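4/13/18 Zetorton shed, arm build, gripper work

Carried on from where the November notes stop. The Kukstead servo is back in the gripper with the new horn. Centre reads 1,983 on the bench supply and fully closed reads 1,094. Wrote both into the config and commented out the old pair. Please don't delete the old pair yet.

Jaw screws were loose again on the fixed side. Took them out, cleaned the threads, put them back with a drop of threadlock. Leave it overnight before putting any load on.

Cable to the wrist still snags when joint 5 goes past vertical. Moved the clip down to the elbow plate and gave it more slack. Swept the joint end to end 20 times at low speed and it ran free. Have not tried it at full speed.

The Basaletti supply trips if all the joints start together. Staggered the start-up in the script, one joint after another, which is slow but will do. A bigger supply is on the shopping list.

Wrist camera is wired in and comes up on the Tsao board every time now. Focus ring is stiff and the picture is soft. One from this evening, with the grid behind the gripper finger:

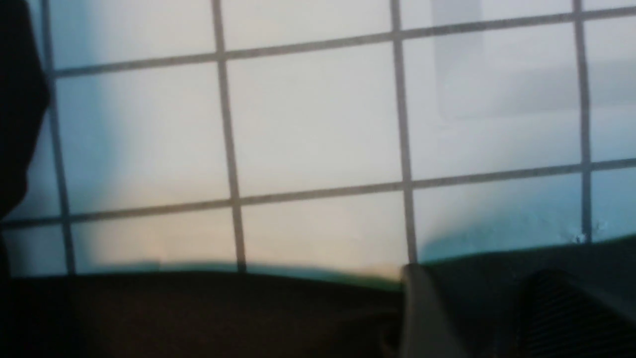 Does the camera need calibrating again each time the gripper comes off? Only if the bracket moves, so leave its two screws alone and take the gripper off by the outer ring.

Still to do: get the focus ring moving without cracking the lens holder, redo the crimp on the spare lead, label both ends of the wrist cable. The 2.5 mm hex key is missing from the rack. I used the one from the bike box and left it on the bench by the vice.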